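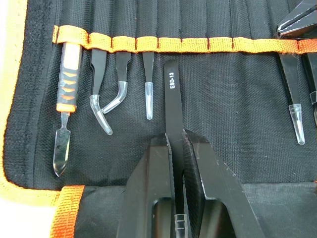 Setting up the Loteo two-arm cell for the tweezer roll

These are the working notes for the Loteo cell at Arkside, in the order we do the job. They cover the mechanical set-up, the wrist cameras, the two grippers, teaching the positions and the regular checks. They don't cover installing the Bastov controller, which has its own manual.

The job is simple to state. The arms take tweezers out of a fabric tool roll, lay them on the table, put them back under the elastic, then roll the whole thing up and fasten the strap. A soft roll never lies the same way twice, so most of the set-up time goes on getting the grippers and cameras to agree with each other.

Allow a morning the first time. After a finger change alone you can start at step 3.

What you need

The roll, with its tweezers and their plastic tip caps
Hex keys for the finger screws
A steel rule
A torch
Lint-free cloth and isopropyl alcohol
The laptop with the cell software on it
The printed calibration board
A second person for step 5

Step 1. Make the tables safe to work on

Put both arms in the park position and press the stop. Check that the red light on the Bastov box is on before you put your hands anywhere near the fingers.

The front table belongs to the arms. Anything you aren't using goes on the rear table, as far back as it will go. Push the two tables together and check the join with a fingertip. If there is a step, adjust the feet on the front table only. The calibration was done against the rear one and we leave that alone.

Wipe the front table. Bits of thread come off the strap and they do end up in the finger pads.

Step 2. Check the cables

Move each arm by hand through its full reach with the brakes released, one arm at a time. Watch the loop of cable that goes to the gripper. It should stay slack at full stretch and stay clear of the fingers when the wrist is turned right in. If it goes tight, free the clip at the forearm, feed a little more cable through and do the clip up again. Don't pull on the connector.

Do the same with the wrist turned the other way. People forget that one, and it is where our last cable fault came from.

Step 3. Set the grippers

Fit the fingers finger-tight, close the gripper slowly from the laptop, then do up the screws while it is closed. That lets the two pads find each other. If you tighten them open, the tips will meet at one corner and a thin tweezer will swing round in the grip.

Set the opening limit to 110 mm for the rolling moves. For tweezers, use the narrow setting of 10 mm, so that the fingers don't sweep up the next tool along when they open.

Grip force has three presets in the Görtz software. We use low for tweezers, medium for the strap and low again for the flap. High is for other jobs and will crease the fabric.

Test the low setting by gripping one pair of tweezers by the shaft and trying to turn it with your own fingers, with the stop pressed. It should resist. If it turns easily, clean the pads before you touch the force setting.

Step 4. Place the roll

Lay the roll in the middle of the front table, within reach of both grippers. You can start with it crumpled if you want to test the opening moves, but for teaching it needs to be open and flat.
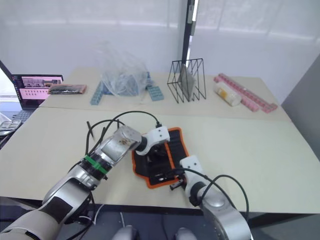 Pádraig Mac Mathúna asked whether it would be easier to tape the roll down while teaching. We tried it and went back. Tape holds the near edge so well that the taught moves come out too strong, and when the tape comes off the arms drag the roll across the table. If you want something to line up with, put two small pencil marks on the table and bring one long edge of the roll up to them by hand each time.

Start with the left arm well above the fabric and bring it down in small steps. Stop when the pads touch the edge binding, then raise it by the thickness of the pad. Save that as the left corner. Repeat for the right arm at the opposite corner. Both arms have to be saved with the other one in place, otherwise you won't notice that the elbows are too close.

Step 5. Check the wrist cameras

One person holds the calibration board flat on the front table and the other runs the camera check from the laptop. You are looking for the error figure at the bottom of the window. Write it in the log even if it passes.

Then put the roll back and look at the live picture from each wrist. You should be able to see both fingertips and the thing between them. Shine the torch from the side if you can't tell where the tip ends and the fabric begins — black fingers on black canvas are hard work for the software as well as for you.

The daylight behind the rear table changes a good deal, and in February we had to redo the exposure twice in one day. Set it at the time of day you mean to run. If you will be running from morning until late afternoon, leave exposure on automatic and lock the white balance.

Step 6. Teach the strap

This is the slow part. The strap has to be pinched together with a little of the fabric under it. If the fingers take the webbing alone it slides, and the roll loosens as soon as the arm moves off.

Bring one finger down on top of the webbing at an angle and the other up from below. Close at a quarter speed. Watch on the wrist camera until the webbing stops moving under the tip, and save the position there.
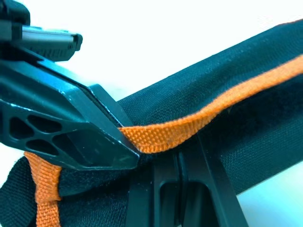 Save a second position a short way further along the strap and let the arm travel between the two with the grip closed. The roll should come with it. If the roll stays put and the strap comes away, go back to the first position and lower it slightly.

Keep the fingers off any hook-and-loop on the band. It holds on to fluff, the fluff goes on the pads, and an hour later you are back at step 3 wondering why the tweezers spin.

Heike Rothe's setting for the travel speed is in the saved file. Leave it as it is unless you have changed the fingers.

Step 7. Teach the tweezers

Teach straight tweezers first. Grip the shaft about halfway between the strap and the cap, with the fingers square to it, and pull straight along the line of the shaft until the rounded end is clear of the elastic. Only then lift. Lifting early takes the strap up too, and the neighbouring tools come half out.

Bent tweezers go second. The pull is the same but the grip is higher, above the bend. Never grip any of them by the tip cap. The caps come off and roll, and a cap under the table foot is a nuisance to find.

Lay them out to the left of the roll with gaps between them wide enough for an open gripper. They don't need to be parallel. The software copes with odd angles much better than it copes with two pairs touching.

Take the caps off or leave them on, but do the same for the whole run and tick the right box on the start screen.

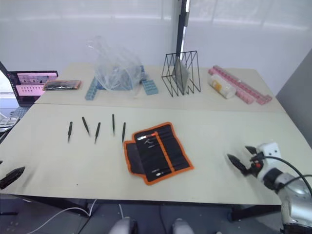 Step 8. Run it slowly, then run it properly

Run the whole sequence at low speed with your hand on the stop. Watch the elbows on the first pass and the fingertips on the second. If both are clean, go to normal speed.

Do ten cycles before you walk away. Drops at this stage are nearly always one of three things: dirty pads, a finger screw that was missed, or a roll that was put down back to front.

Regular checks

Every 100 cycles, wipe the pads with alcohol and let them dry. Check the finger screws with the key. Don't tighten them further if they are already tight.

Every morning, run the camera check and write down the figure.

When you change the roll, redo step 6. New elastic is stiffer and the old strap positions will be too gentle. Our first roll was at 1,505 cycles when the loops went slack and it was swapped.

If something goes wrong

The gripper closes but reports no object. Look at the pads first. After that, check that you are on the narrow setting and haven't left it on the rolling one.

The arm stops part way with a force warning. It has usually caught the edge binding. Press the stop, release the brakes, lift the arm off by hand and lay the roll flat again. Don't use the reverse move, it will take the roll along.

The right arm is out by a small amount everywhere. Somebody has moved the front table. Check the join as in step 1 and repeat the camera check before you re-teach anything.

Changes to the saved positions go through Till Engelhardt. Put your initials and the file name in the log, and leave the previous file where it is.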